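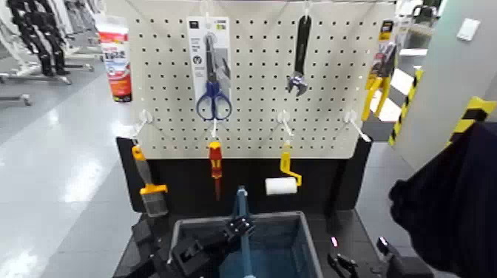 4.2 What people borrow, and when

Lending records first, interviews after. Three sites — Worholm, Bredaren, Løken — all on the Troto checkout system, so the fields match except for one thing noted below. 2,124 loans in total over the study period. Renewals counted as part of the original loan, not as new ones. Loans to staff dropped.

Most loans are short and most are for one item. Small hand tools go out in clusters near the weekend, power tools more evenly through the week. We expected the reverse. Median loan was three days in Worholm, four in Bredaren, four in Løken. Late returns were rare everywhere and we do not model them; a late fee existed only in Bredaren and was, going by the interviews, not well known among members.

Seasonal pattern is clear for painting gear and garden tools, weak for everything else. Painting gear starts to climb in March and stays high until the end of summer. Wrenches and screwdrivers are flat all year. A small bump in Løken in the autumn comes from a bike repair evening held in the same building, and we kept those loans in. Taking them out does not change the ordering of categories, only the size of the gap betwen first and second place.

Storage differs by site. Worholm keeps small tools in labeled drawers, Bredaren in bins behind the desk, Løken in both. Open display of the kind in Figure 3, a pegboard with some tools still on their cards and others straight on the hook, was raised by several members when asked what would make browsing easier. Their point was mostly that they don't know the name of the thing they need. Searching a catalog does not help with that. One member in Bredaren: "I know it when I see it, I can't type it in." We come back to this in Section 5.

Figure 3. Hand tools on a pegboard, including scissors, an adjustable wrench, a paintbrush and a screwdriver.

Survey next. Sent to all members with an email on file, 176 complete responses. Of those, 46 said they had bought a tool in the past year that the library also lends. Reasons given, in order: needed it right away, library closed, didn't know it was there. Price hardly came up. This goes against the assumption in much of the sharing literature that cost is the main driver — at least for cheap hand tools, opening hours seem to matter more. For the costly items (tile saws, floor sanders) the answers lean the other way but the group is small and we would not put weight on it.

Two caveats. Worholm did not record the time of day for its first 10 weeks, so the hourly plots leave that site out for those weeks. And the survey reached current members only, people who had let their membership lapse are missing, and they may well be the ones with most to say about opening hours. We did try to contact former members in Løken through a notice at the desk. No usable replies.

Category codes and the full question list are in Appendix B. Loans with no category (mostly items added by hand at the desk) were coded by two of the authors seperately and then compared, disagreements settled by going back to the item label.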